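Vurska Bakery to Keep Early Hours Through the Winter

24/08/2021

Vurska, the bakery on the corner opposite the old bus depot, will go on opening at 5 a.m. when the summer timetable ends. The early opening was brought in as a trial in February and was due to stop at the end of this month.

Owner Agnese Laur said the decision was made last week after she went through the till records with her staff. Between the start of the trial and the middle of August, the shop rang up 3846 sales before 7 a.m. Of those, 2940 included bread or a pastry, and the rest were for coffee or cold drinks only.

"I thought we would get the hospital shift and not many others," Laur said. "We do get them, but we also get the people from the cold store, a lot of drivers, and parents who have to be across town before school starts. Some of them have been in every working day since we began."

The shop used to open at 7. Baking already started in the small hours, so the ovens have not had to be lit any sooner, but two more people were needed behind the counter. Both were taken on for the trial and have now been offered permanent contracts.

Flour for the shop comes from the Usuga mill, which has moved its delivery from mid-morning to the afternoon so the truck does not block the side street while early customers are parking. Laur said the mill had agreed to keep that arrangement until at least next spring.

Residents of the Fultine building, which shares a yard with the bakery, raised concerns about noise when the trial was announced. The main complaint was about metal trolleys being rolled across the paving before dawn. The trolleys have since been fitted with rubber wheels, and the back door is kept shut until 6:30. The city licensing office said it had received one complaint in the spring and none since June.

Parking is still a sore point. The spaces in front of the shop are limited to 30 minutes from 8 a.m., but there is no limit before that, and some drivers leave their cars there and walk to the station. Laur has asked the city to start the limit at 5 a.m. on the bakery side of the street. The request has been passed to the roads department, and a reply is expected in the fall.

Prices will go up slightly from September. A plain white loaf will rise by 10 cents and a rye loaf by 15 cents. Coffee stays the same. Laur put the increase down to the cost of butter and electricity – the longer hours, she said, have paid for themselves.

The early menu will stay short. Before 7 a.m. the counter sells white and rye loaves, rolls, filled pastries and a few sweet items, with sandwiches added once the kitchen is fully staffed. Cakes and special orders can be picked up from 9 a.m. as before. Customers who want more than 10 of any one item are asked to call the day before.

A loyalty card will replace the paper stamps that have been in use since the shop opened. The cards are made by Flatex, a local print shop, and can be picked up at the counter from the first week of September. Paper stamp sheets will be accepted until the end of the year, and full sheets can still be traded for a loaf of any kind.

Laur said almost 97 percent of the morning's baking is now sold by closing time, compared with a little over four-fifths a year ago. Whatever is left goes to the night shelter on the other side of the canal, which sends a van at 6 p.m.

A long golden-brown pastry and a small round one in a wicker basket.
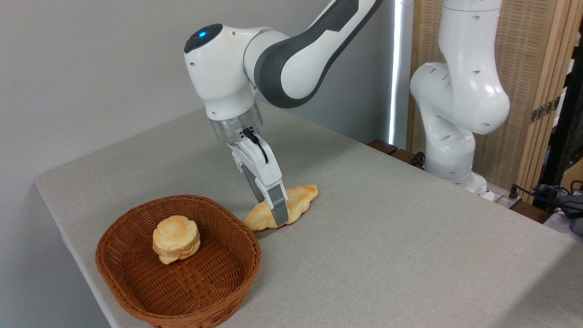 Opening hours from September

Monday to Friday: 5 a.m. to 6 p.m.
Saturday: 6 a.m. to 4 p.m.
Sunday: closed

The shop will also be closed for 2 days in the middle of September while a new floor is laid behind the counter. The dates will be posted on the door. Bread orders for those days can be collected from the yard entrance between 7 and 9 a.m., and must be paid for in advance.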